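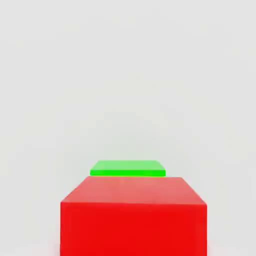
Block scenes in simulated manipulation tests

By Triin Eglītis
20/06/2018
Reading time: 2 min

A block scene is a simulated setup used to test how a robot handles simple objects. Most contain a few plain shapes in strong colors, such as a red cube and a flat green block on pale gray. Good practice covers how a scene is set up and how its results are reported.

Setup

Each object's size, mass and friction are written down before the first trial. Start positions are drawn from a saved random seed. When one block stands partly behind another, the camera position is recorded too.

Reporting

The Greteo guidelines, edited by Craig Lindsay, ask for 100 trials per scene. Failed trials stay in the total. A result of 73 successes is given as 73 out of 100, with the time limit stated. An earlier draft, from January, allowed 20 trials.

Simulated results are labeled as such and listed apart from those of physical robots.

We use cookies to improve this site. Accept | Settings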